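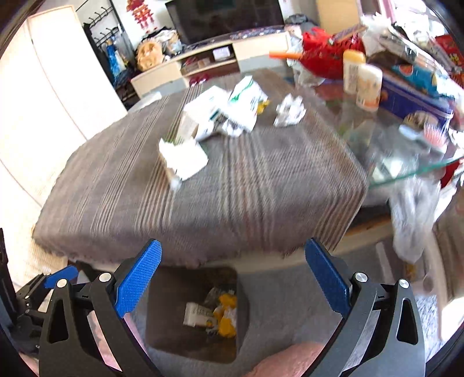 # Allholm Practice

The **Allholm Practice** is a set of working rules for collecting household task recordings with hand-held grippers. It covers tidying, sorting and waste disposal in lived-in homes, and is used where the recordings will later train a robot arm to do the same work. The text was drawn up at Allholm under the editor Ah-rin Yeon and has 73 numbered rules in five parts. It is a voluntary code and has no legal force.

## Background

Early home collection at Allholm followed the rules written for its test kitchen. Those rules assumed a bare counter, a fixed set of objects and an operator who stood in one spot. They did not fit a living room, where a table may hold packaging, bottles and hairbrushes side by side and only part of it is meant to be thrown away. The first draft for homes was circulated in November and had 224 rules. Most of the cuts came from merging rules that repeated each other for different rooms.

## Scope

The practice applies to one or two hand-held grippers with a camera mounted on each. It does not apply to arms driven from a distance or to mobile bases. Outdoor work, stairs and any task involving a flame are excluded.

## Rules on the room

A room is recorded as the household keeps it. Operators may not clear shelves, straighten cloths or remove decorations to make the view simpler. They may move an object only if it is sharp, hot, breakable and close to the edge, or private. Private objects are listed in an annex and include letters, medicine labels, bank cards and framed photographs of people.

The household is asked before the session which items are waste. The answer is written on the session sheet by area, for example "packaging on the cloth, nothing from the glass top." An empty wrapper lying among belongings is left alone unless the sheet says otherwise. This rule is known among operators as the *sheet rule* and is the one most often raised in reviews.

## Rules on the waste bin

The bin has to be open, stable and within reach of both grippers. It may stand on the floor next to the table. A bin that already holds waste is acceptable, but it must not be so full that a new item would rest above the rim. Liners are optional.

Items are released over the opening. Throwing is not allowed, and neither is pushing an item off the table so that it falls in. If an item lands on the floor, the operator picks it up with the gripper and the recording continues. The miss is marked on the sheet and the recording is kept.

Crumpled film, tissue and cartons are each picked up separately where possible. A pile may be lifted as one only if the pieces are stuck or folded together.

## Rules on the operator

The operator may sit or stand. Hands stay on the grips for the whole recording, and no item is touched with bare fingers between the start and stop signals. Legs and feet may enter the view. Faces may not, and a recording that shows one is deleted the same day.

Bare feet are permitted on indoor floors when the task includes no glass or metal waste. Sleeves must be clear of the moving links.

A recording session lasts no more than 82 minutes, followed by a break of at least 15 minutes. The limit includes time spent resetting the table.

## Rules on equipment

Jaw pads are checked before each session for tears, grease and loose edges. The two pads on a gripper must match in color and texture. If one is worn, both are replaced. Pivots are opened and closed by hand, and any that stick are taken out of use.

The lens is wiped at the start and again after contact with food waste. Bright windows are not covered unless the glare hides the working area.

## Versions

The current text is the third. It was adopted on 29th April and added the rule on using two grippers over one bin. Under that rule, only one gripper may be above the opening at a time.

## Related documents

- *Pratamer Home Sheet*, the form used to record waste areas
- *Allent Pad Notes*, on wear and replacement
- *Fu Annex*, the list of private objects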